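Our Bar Sorting Bench: Your Questions

By Tõnu Rimkutė
December 22, 2019

We get such good questions about the short bars, the bins and the bench that it seemed a shame to keep answering them one at a time. So I've gathered up the ones that come round most often. If yours isn't among them, send it in and I'll add it – I love talking about this stuff!

What are the bars for?

All sorts! They're short lengths that we lend out in sets to schools, model makers and anyone else who wants to try weighing, stacking, measuring or building with them. A set goes out in a flat tray, comes home in whatever state it comes home in, and gets tipped into a bin, sorted and put back together. The sorting is my favourite part of the whole business, and it's what most of you ask about.

How many do you have?

At the last full count, 179. We had hoped to reach 200 by now, and we would have done if a parcel hadn't gone to Wodthorpe in May and stayed there. (If you are in Wodthorpe and you have a heavy box you don't recognise, please do get in touch.)

Why put them in such a big bin when there are only a few?

Room! Bars that are piled up hide each other, and you end up picking the same one up twice and missing the one underneath. With a handful scattered over a wide floor you can get at every one of them. A big grey metal bin has tall enough sides that nothing rolls or skids off the bench, too, which anyone who has dropped a bar on their foot will appreciate.

Doesn't a metal bin scratch them?

A little, over time. We tried a felt liner for two months and everyone hated it, me included. It bunched up in the corners and held on to every crumb of dust. The odd scuff doesn't bother us, and the borrowers seem to like a bar that looks as though it's been used.

Do you sort by colour or by length first?

Colour, always. It's the quickest thing to see, and once the colours are apart the lengths are easy to check against the edge of the tray. I know the Monti group does it the other way round and swears by it. I've tried, I really have, and I was slower every time.

What do I do with a bar I can't place?

Put it in the odds tin and carry on. Please don't stop to puzzle over it! There were 13 in the tin when I last went through it, and all but two found a home once the rest of the sets were made up.

How do you clean them?

Warm water, a drop of washing-up liquid and a soft cloth, then dry them straight away. No scouring pads. If there's sticky tape residue (there is always sticky tape residue), a bit of cooking oil on a rag will shift it, and then you wash again to get the oil off. Grorunon paste works as well, but it smells dreadful and I'd only use it with a window open.

What sort of bench should I set up if I'm starting my own?

Pale wood, if you can get it. Bright colours stand out beautifully against it, and so does anything that ends up next to the bin instead of in it. Mine at home is an old door on trestles and it's perfectly good. Make sure it doesn't wobble, put the bin down flat, and leave yourself some space at the side for trays. Carpet underneath is kinder to dropped bars than a hard floor – and quieter! 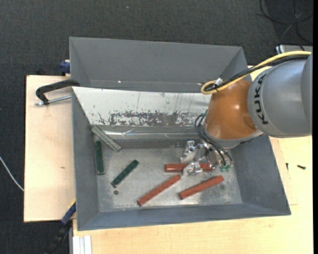 Lendale Handling and Sorting Club

Why are some of the bars red?

The brick-red ones are everybody's favourite and I can see why. It's a lovely warm colour and it shows up a treat on grey metal. The red was picked years ago, before my time, and we've matched it ever since, though the newer ones come out a shade brighter.

Should they be laid out neatly before you start?

No, just scatter them! One lying flat across the bin and its neighbour pointing somewhere else is exactly what you want for practice. A tidy row teaches you how to pick up a tidy row. Give the bin a gentle shake between goes and you've got a fresh puzzle.

Can we borrow a set?

Yes please! Sets go out for four weeks and you can renew once if there isn't a queue. Tell us which colours you'd like, and bring a strong bag, as the trays are heavier than they look. Returns go on the low shelf by the door, with your name on the slip.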